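Support > Voter Contact Tools > Tickets > Closed

Print this ticket | E-mail this ticket

Precinct totals wrong after the Cirura import

Opened 2026-09-10

Hi all, me again (sorry!). I'm running the field data for a county commission race in Parkstead, and our walk lists have gone sideways. I pulled the new voter file into Cirura last night, same way I've done it since January, and now precinct 6 shows 200 voters who should be in precinct 20. Their street addresses look fine, their party registration looks fine, it's only the precinct that's off. Our canvassers go out this weekend and I really don't want them knocking on doors in the wrong district and talking up a candidate those folks can't even vote for!

What I've tried so far:

- Logged out and back in. No change.
- Deleted the import and ran it again, 3 times. Same result every time, down to the last voter.
- Opened the county's file in a plain spreadsheet. The precincts are right in there, so I don't think the elections office messed up.
- Turned off the Prumau mapping add-on. The map went away (of course) but the bad totals stayed.

Update, a bit later: I compared one of the moved voters against an old list, and the precinct matches the old commission lines from before redistricting. So it looks like Cirura is reading the precinct from somewhere other than my file? I can't find a setting for that anywhere, and I've clicked on pretty much everything.

Attachments (2)

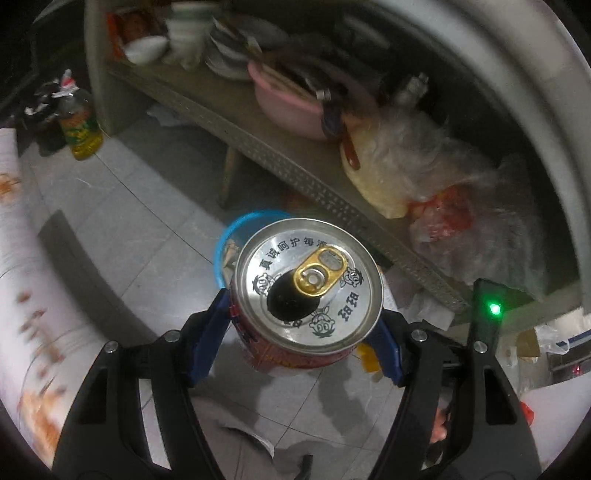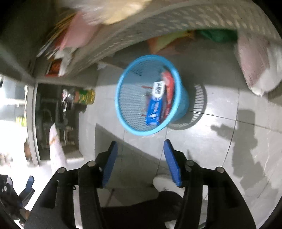 Reply from Zerouali: Your import is fine, but the campaign profile still points at the old boundary set, and that overrides the precinct column whenever the two disagree. Go to Campaign, then Boundaries, pick the current county set and save. Then hit Rebuild Lists. You don't need to import again. Any walk lists you've already printed will have to be redone, I'm afraid.

Status: Closed

Related tickets
Absentee request dates missing from export
Yard sign requests showing up twice
Can't merge two households at one address
Phone bank script won't save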